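About Weltilus

Furniture painting and repair for homes, schools and small shops
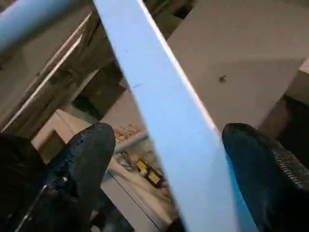 Weltilus began in a single garage bay with one workbench and a stack of tired kitchen chairs, and although we've moved twice since then, we still spend most of our days making old pieces fit to live with again. There are five of us now, in a 2,450-square-foot shop behind the old Gaber feed store, and we paint, patch, glue and sand from early morning until the light goes. Pale blue has been our most requested color for as long as we can remember, and we're fond of it ourselves, but it is an honest color and it hides very little — a thin dark scuff on a light blue strip will catch your eye from across the room. We go over every flat face and every long edge before a piece goes home, and we keep a little of each customer's paint on the shelf in case a touch-up is needed later.

We take on more than 200 pieces a year, mostly cribs, benches, bookcases and porch chairs, and we're happy to look at anything you can get through the door. If you can't get it through the door, call us and we'll come out with the van. Estimates are free, the coffee is usually fresh, and you're welcome to stay and talk color for as long as you like. November fills up early, so do ask ahead if you want something back for the holidays.

Recent projects
The Zandel porch benches
Bookcases for the Gudaveo reading room
Choosing a blue for a small bedroom
How we store leftover paint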